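Farnow Kitchen Task Pack

Simulated household scenes and manipulation tasks for single-arm robots. Release 3, from Pluvska. The fridge set covers opening, reaching, placing and retrieving, with the arm working between open doors and fixed shelves. 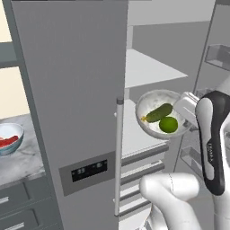 Product notes: Yoshinori Wada | Updated 2023-10-11

The pack contains 300 kitchen layouts and 1,241 objects. Each object has its own collision mesh, mass and friction values, all of which can be edited in a plain text file. Produce is modeled as separate rigid bodies, so a lime in a bowl can roll or fall out if the bowl is tilted too far.

Two views are available by default: a scene view and a wrist view. Both can be moved, and the wrist view can be rendered alone to save time on smaller machines.
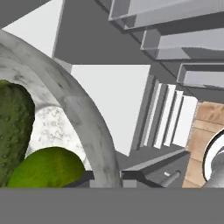
Lighting and surface textures are set per layout and can be randomized at reset. Door angle can be randomized too — the range is limited by the hinge stops in the scene file.

Licenses are sold per seat and include five installs. Layouts bought before May need a one-time conversion, and the script is in the tools folder.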